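What the robot left on the bench

2020-06-25

Quick one, between shifts, so excuse the typing.

Everybody who writes about robots and jobs has a number in it. So many million gone by whenever. I work at Pralon, we rebuild office computers for resale, and our number is 786. Thats how many towers went out the door the week before the first cell was switched on. All by hand, 12 benches. I remember because Dinesh Karunaratne wrote it in marker on the side of the packing station and it's still there.

So did jobs go? Two people left and weren't replaced. One cried in the parking lot. Management calls that "natural." I don't have a better word, but I don't like that one.

What I want to talk about is smaller stuff. The talking, for one. When you put drives into cases all day with your hands you can hold a conversation. Weddings, soccer, whose kid got into what. Stanisława Tomaszewski taught half the floor to swear in Polish that way. Now she minds two cells and she can't chat, she has to listen for the stop tone and watch two screens. Pays a bit more. She says she goes home more tired and can't say what she did.

And the parts. A person doesn't need the parts in any particular place. Toss the memory in a tray, fine. The arm wants every piece lying in its own slot, facing the same way, every time. Guess who fills the slots. We took a job where you used your head a little and your fingers a lot, split it, and the bit left for people at that station is laying things out for a machine. Adaeze Edet calls it setting the table. She's done it since October and her wrists are better, she'll tell you that too. Fair is fair. Nobody's thumbs are bleeding from case edges any more. I had nine years of that. 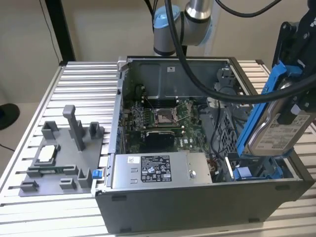 Drive in its blue caddy, just over the drive cage.

That step there is the one they fought with longest. Any of us could do it without looking. You feel the rails catch, you give a wiggle, in it goes. Try writing down "a wiggle." Onni Miettinen spent most of a winter with the integrator people, showing them over and over how he does it, and they got a decent version of it in the end. He got a jacket with Sudov on the back. The company got his wiggle for good.

I keep coming back to that. They paid around 300 dollars in bonus for his time. Was it his to sell? Was it theirs already? Nobody on either side of the table even asked, me included, and I was the shop steward that year.

People tell me it's the same as when the power screwdrivers came in. No. You held the screwdriver. You could put it down and go help the next bench.

I'm not saying rip them out. I'd have said it two years ago, loudly. The back injuries are way down, and the small orders we used to turn away we now take. Róisín Ó Flaithearta went from bench 4 to programming the grips, no degree, and she's good, she's really good, and she loves it. One person though. There were 12 benches. When the company newsletter does the robot story it's always Róisín's photo.

What I'd ask for is pretty dull. Rotate people off the slot filling every two hours. Let the cell minders stop the line to fix what bugs them, without a form. And when somebody teaches the machine what their hands know, put it in writing, with their name, and pay for it like you'd pay an outside firm. Sudov didn't work for a jacket.

Shift bell. More when I get a minute, the thing about break times needs its own post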